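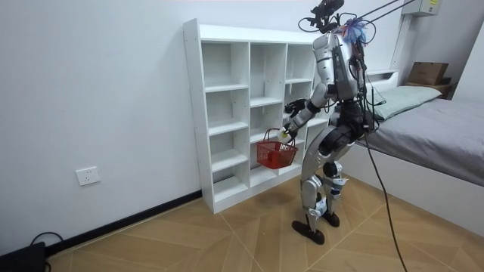
Fotumora, the family-run maker of storage furniture for small homes and classrooms, is opening its fall collection to orders this week, and we could not be happier to share it with you. The new line is called Onsri, and it has been almost two years in the making, with a good many cups of coffee along the way. At the heart of it is the open cubby, the kind of plain white bookshelf that can stand against a side wall in a little room and still leave you some floor to live on. Around that one simple idea our designers have built a whole group of pieces that can be added to as a household grows, moves, or just changes its mind.

2018-09-12

Anyone who has bought from us before will know that we came to furniture by way of a lumber counter. Our founder, Lamai Rattanakul, spent her first working years cutting boards for other people's projects, and she kept a notebook of what customers complained about when they came back. Shelves that sagged under a row of cookbooks were in there, along with backs that popped loose on moving day and units so deep that everything small got lost behind everything large. Quite a few of those old pages were on the table when the Onsri line was first drawn up.

"I wanted a shelf I could put together on a weeknight and still like in ten years," said Rattanakul. "My own daughter has moved four times since college, and every time I helped her carry the same bookcase down the stairs I thought of something else I would change about it. I think I have finally changed all of it – although I am sure she will find one more thing."

To find out what people really keep on their shelves, Fotumora wrote to its customers last winter and was delighted to receive 1,522 replies, many of them several pages long and a few with drawings. Board games came up again and again, and so did yarn, record albums, and shoes. Design lead Seung-woo Pyo read every letter and pinned his favorites above his desk. Partly on the strength of those letters, the openings in the new units were made square and a little wider than before, so that a record album or a big picture book slides in without a fight.

The collection comes in two families. Arham is the lower of the two, meant to sit under a window or at the foot of a bed, and it doubles nicely as a bench once you add the cushion (sold separately, in oatmeal, rust, or dark green). Brinda is taller and narrower and was drawn with hallways and home offices in mind. Both can be ordered with doors, drawers, or simple open fronts, and the doors from one will fit the other, a small thing that took our workshop most of a spring to get right! Every unit ships with wall anchors and the hardware to go with them, and we do ask that you use them, especially in homes with young children.

Before the launch, 102 households and classrooms lived with early versions of the pieces for a full season. Carys Humphreys, who teaches second grade, had a pair of Arham units in her reading corner.

"The children decided on the first morning which cubby was whose, and there was no talking them out of it," said Humphreys. "I have bought a lot of bins and baskets over the years, and I was ready to be done buying them. By spring I had given most of mine away."

Onsri pieces will be carried by 272 independent furniture and home stores, and can also be ordered directly from Fotumora for home delivery. Orders placed now will begin shipping in October. Replacement shelves, pegs, and doors will be kept in stock for as long as the line is made, and assembly booklets can be mailed free of charge to anyone who has misplaced theirs.

Stores wishing to carry the collection are warmly invited to write to Orathai Ratanaporn in retail sales. Members of the press who would like samples, finish swatches, or a visit to the workshop may contact Roksolana Stelmakh, press office, Fotumora.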